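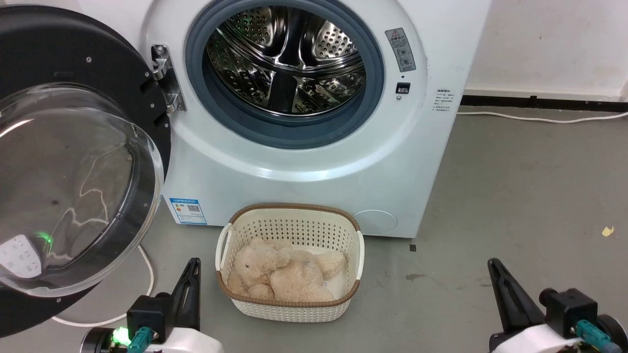 My job title has the word "systems" in it. What I did all April was laundry.

The arrangement at Brademel goes like this. The clever people upstairs write the software that decides where the arms should go, and I look after the arms. I do the cables, the fingers, the calibration and the small screws that work themselves out of the housings and roll under things. I have a stool, a head torch and a log book, and the log book is now on entry 374. A good third of those entries say "re-zeroed left" and nothing else.

Re-zeroing is the bulk of it. Both grippers have to agree with the software on what "open" means, and they drift. The left one drifts more. I close it on a feeler gauge, tell it that's zero, open it, close it again, and write down how far off it was. On a good morning both sides are done in 30 minutes. On a bad one the left loses its place halfway through and I start over with a coffee I'd been saving.

The fingers are the part that wears. Ours came from Priltance, who make a decent finger and a terrible manual. It says to inspect the contact surfaces every 2,000 cycles and doesn't say what a cycle is. Is it one close? A close and an open? A whole load of washing? I wrote to ask and got a link to the manual. So I inspect them when they start dropping things, and I run a fingernail down the groove on the inside face, where the lint collects. You'd be amazed how much lint. I clean it out with a toothbrush and a bit of isopropyl, and if the edge of the groove has gone round I swap the pair. Always the pair – one new finger and one old one will grip a sock at an angle, and then you spend the afternoon blaming the software.
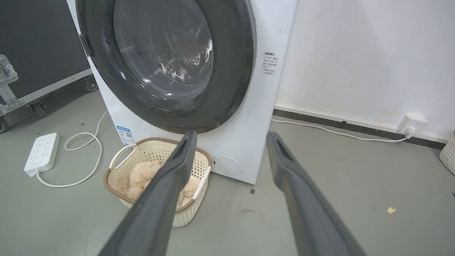

Cable connectors are my other hobby. They look clicked in when they aren't. My routine is push, tug, then move the arm through its full reach by hand with the power off and tug again. If it's going to come loose it will do it at full stretch, with the gripper as deep in a washing machine as it can get, which I have found is a poor place to be working from on a stool.

The door deserves a paragraph too. A front loader's door swings wide and it's heavy for something that's mostly glass, and whoever wrote the first reach limits had plainly never barked a knuckle on one. I measured it fully open and added a 7 centimetre margin, and upstairs took the margin back off to get a better angle on the drum. I put it back on. We've been going like this for a while, very politely, in the comments of a shared file called Nellari, after the project, which was in turn named after somebody's boat.

Then there's the floor. Arms that reach low will find any cord you leave in front of them, so power leads get a look before every run. I walk the whole patch once with the torch even when the lights are on, because low light from the side shows up dropped screws. Most useful thing I learned at my last job, at Ikonen, where the machines were ten times the size and never once had to handle a towel.

Next up is the wrist bearing on the left side, which has started making a noise like someone folding a chip packet. The new one has been on order for a while. Until it comes I'm running that arm at reduced speed and putting it in the log book every morning, under "re-zeroed left".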